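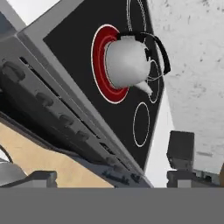

A success flag is a claim about the end of an episode. It should not be read as a claim about anything else, and in July we learned what happens when it is.

The task was simple. A kettle stands on a stove, one burner is switched on under it, and the arm is asked to turn the burner off. The policy had been trained in simulation by Defne Duman's group at Zesetti and scored well there. Over 500 simulated episodes it was marked successful in 329. That figure went into the summary for the hardware trial, and the hardware trial was approved on the strength of it.

On the bench, the arm reached for the correct knob, closed on it, turned it, and kept turning. The knob passed the off position and came around to high from the other side. The arm then backed away and the controller reported that the task was complete. The operator, Piroska Szabó, saw that the element was still heating and cut power at the wall. The kettle held very little water. The damage came to one kettle and a discolored ring on the glass, and the incident was logged as minor.

I disagree with that classification. Severity was scored by what was lost, and what was lost depended on the operator standing within reach of the wall switch. With the operator in the next room, the same fault leaves a live element under a boiling-dry vessel and a controller that has declared itself finished. A severity score should describe the fault. The presence of an alert human belongs in a separate column.

The cause took two days to find. In the simulated stove, the knob is a joint with an angle, and the burner is drawn red when that angle is above a threshold. The success check looked at the angle at every time step and latched as soon as it fell below the threshold. An episode in which the knob swept through off and continued to high was therefore recorded as a success. Edit Csonka replayed the stored joint angles with a corrected check, one that required the knob to be at rest in the off position with the gripper open. The count dropped from 329 to 253. In the remaining 76 episodes the burner was on at the end. Each of those had been counted as a stove turned off.

The usual reply is that this was a bug, the bug was fixed, and the process worked. The bug was three lines long and was fixed before lunch. My objection is to what surrounded it. The final images of those 76 episodes had been rendered and saved. In every one that I opened, the burner was drawn in bright red. A person with no training in robotics could have sorted them. We had built a table of success rates and had come to treat the images as something for slides.

There is a second problem, and it would have remained with a correct check. The simulated burner has no temperature. It is red or it is not, and it changes in a single step. A glass cooktop does not behave this way. The element cycles on a thermostat, so it can look dark while switched on, and the glass stays hot long after it is switched off. A policy that learns to treat a dark ring as a safe ring has learned something false. Our policy takes camera input, and we have no evidence about how much it relies on the glow. Until we have some, I would assume the worst case.

Balthasar Camenzind has argued that adding a thermal model would slow the simulator and bring little benefit, since the policy only needs to move a knob. For training, he may be right. For evaluation, I don't think the argument holds. A trial that ends with the arm reaching across a hot surface is a different trial from one that ends with it reaching across a cold one, and our present tools score them the same.

I would make three changes before the work resumes. Success should be evaluated after a settling period, with the arm clear of the appliance. A sample of final images should be reviewed by someone who did not write the task. On hardware, the controller should not be permitted to report completion on a heating appliance without an independent reading – a current clamp on the supply is sufficient, and we already own two.

Mariann Major has asked whether the clamp requirement would delay the second phase. It would. The mounting bracket has to be made and the interlock has to be tested with the arm unpowered first. I would accept the delay, and I would also withdraw the original figure from the summary, where it still appears.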